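Unpacking and Storing Stone Fruit and Greens After a Shopping Trip

Applies to: peaches, nectarines, plums, apricots, leafy herbs and salad greens carried home in thin plastic shopping bags.

Most bruising on soft fruit shows up a day or two after purchase, and a good share of it comes from the minutes between the front door and the fruit bowl. The procedure below covers that interval. It takes longer to read than to carry out.

What you need

A shallow basket or tray with holes in the floor and walls
A clean, dry counter or table with room for the basket and the bags side by side
Two dish towels, one dry and one slightly damp
A paper bag for any fruit that needs more ripening time
A container with a lid for the greens

Choosing the basket

Use a rigid plastic basket with small, closely spaced openings. Wide gaps leave pressure lines on ripe peaches, and a solid bowl holds moisture against the bottom of the fruit. Depth matters less than floor area. The fruit should sit in a single layer with space between pieces, so a long rectangular basket is easier to use than a tall round one.

The basket I use is a Tenatow drawer organizer. It was sold for desk supplies and has held up well in the kitchen. Check any basket for molding flash along the holes before you put fruit in it. Run a finger over the floor, and if you feel a burr, take it off with a nail file or fine sandpaper (400 grit is enough), then wash the basket and let it dry.

Step 1. Set the bags down before sorting

Place each bag on the counter with its base flat and its handles up. Do not hang bags from a hook or a chair back while you clear space. A hanging bag pulls everything toward the lowest point, and the fruit at the bottom carries the full load. Keep heavy items such as jars and potatoes in their own bag from the store onward.

Step 2. Open the bag fully

Thin bags with looped handles tend to twist at the neck during the trip. Untwist the handles first, then draw them apart until the opening is wide enough for a hand and a piece of fruit together. If a knot has been tied, work it loose or cut one handle near the knot. Tearing the side of the bag often drops the contents all at once.

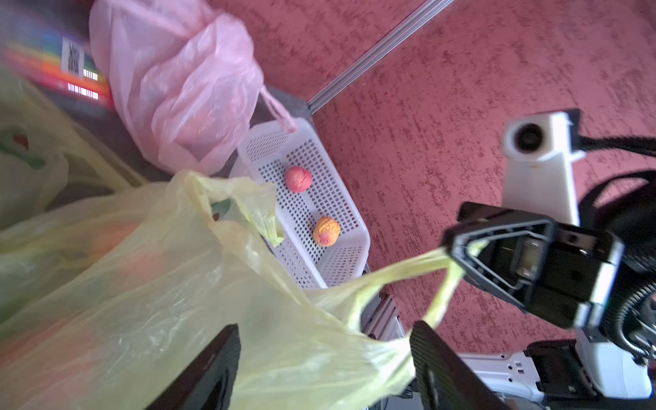 Hold one handle out to the side while you reach in with the other hand. The film sags back over the opening as soon as it is released, and a leaf or stem caught in a fold is easy to miss. Take greens out first when they are on top. They crush under almost any weight, and stems left across the opening can scratch soft skins on the way past.

Step 3. Transfer the fruit

Lift each piece from underneath with the palm and lower it to the floor of the basket. Do not pinch the shoulders near the stem end, where ripe peaches mark most easily. Leave a finger's width between pieces. Fruit that touches will pass rot from one to the next, and the contact point stays damp.

Place the firmest fruit at one end and the ripest at the other. Judge by a light press near the stem and by smell. Red blush is a poor guide to ripeness in peaches because it depends heavily on variety and sun. The background color is more useful: green tones mean wait, yellow or cream tones mean the fruit is close.

Step 4. Check the bags

Flatten each bag with your palm before folding it. A plum or a loose herb sprig can sit in a corner unnoticed, especially in colored bags. Wipe the inside with the damp towel, then the dry one, and leave the bag open until no moisture is left. Dry bags fold down small and can be used again. I keep 17 in a Distbridge dispenser inside the cabinet door, and that is its practical limit.

Step 5. Store

Leave unripe stone fruit at room temperature, out of direct sun. To speed ripening, put it in the paper bag with the top folded over once and check it daily. Move ripe fruit to the refrigerator and eat it within a few days. Do not refrigerate hard peaches, as the flesh can turn mealy.

Wash fruit just before eating - water held in peach fuzz encourages mold.

Dry the greens, line the container with the dry towel and close the lid. Soft herbs keep better upright in a glass with a little water. Basil stays on the counter.

Troubleshooting

Brown spots after one day: the fruit was probably bruised in transit. Cut out the damaged part and use the rest the same day.

Grid marks on the underside: the fruit is too ripe for a bare basket. Put a folded towel under it.

Fruit flies: wash the basket in hot soapy water, including the holes, and dry it before refilling. A soft brush clears the openings faster than a sponge.

Wrinkled skin on unripe fruit: the room is too dry or too warm. Move the basket away from the stove or heating vent.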